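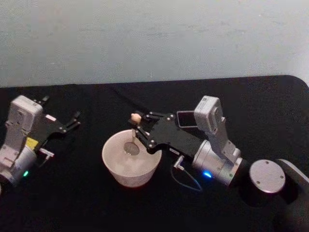 Photo: Retamal project, Tandau

Software update: Retamal gets a new planner for spoon tasks

The Retamal bench at Tandau moved to a new version of its motion planner in April, and the spoon task was the first to be switched over. The task is simple to state. The right arm holds a metal spoon by the knob at the end of its handle and works it in a deep white bowl with a thin layer of fine white grains at the bottom. The left arm shares the same table and has to keep out of the way until it is needed.

Under the old planner, each arm was given its own path and the two paths were checked against each other afterwards. If they came too close, both were thrown away and worked out again. This was safe but slow, and the arms spent a lot of time standing still. The new version, which the team calls Zestari, plans for both arms together and treats the spoon as part of the right arm for as long as the gripper is closed on it.

That last change caused most of the work. A spoon held by its knob can tilt between the fingers, so its far end is not always where the arm model says it should be. Zestari now takes a fresh estimate of the spoon's angle from the wrist camera before every move near the rim. If the estimate differs from the model by more than 15 degrees, the move is stopped and the arm lifts straight up before trying again.

The team ran 431 recorded starts through the simulator before trying anything on the bench. Of these, 19 ended with no plan at all. Gervasio Lagos went through them one by one and found that most had the same cause: the bowl's rim had been entered in the scene file as a solid disc, so the planner believed the bowl was closed and would not send the spoon in. The rim is now stored as a ring. The remaining failures were starts where the left gripper was already parked over the bowl, and these are being kept as test cases.

Perception has had a smaller update. Pale grains in a white bowl give the depth software very little to work with, and the level inside was often reported as missing. Binano, our labelling tool, now lets users draw the inner edge of the bowl separately from the outer one, and the level is worked out only from points inside that line. The black cloth on the table needed no changes — it still makes the bowl easy to pick out.

Planning time on the bench computer is now 70 milliseconds for a short move. Longer moves that use both arms take more, and we do not yet have figures we trust for those.

Anyone using the shared bench should pull the new scene files before their next session. Old files will still load, but the planner will print a warning and fall back to the solid rim. Recordings made with the old planner can be replayed as before. The settings for the angle check are in the task file, under the gripper section, and should be left alone for now unless you are working with a different spoon.

Questions about the planner should go to Gervasio. Problems with Binano can be logged in the usual place. The next item to be moved across is the handover between the two arms, and a test branch will be open from Wednesday.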